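We use cookies to remember your preferences. Accept | Manage settings

About Lorner

Lorner got its start in February, when a gripper at Zirkwood closed on cue and then declined to open. Edgardo Castillo, our founder, spent 2 hours reasoning with it. The fault was a bad limit setting — his own. 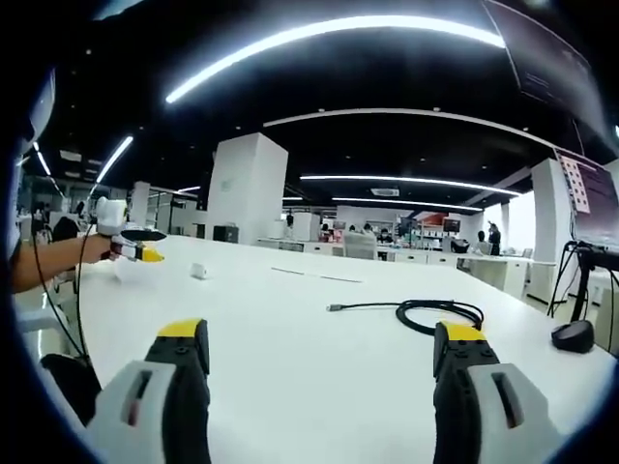 Handheld grippers at the long table.

We now look into faults for other people. Every gripper gets 100 open-and-close cycles before we sign it off. Our first one failed at 80, and we still list it under experience.

4 shares | 2 comments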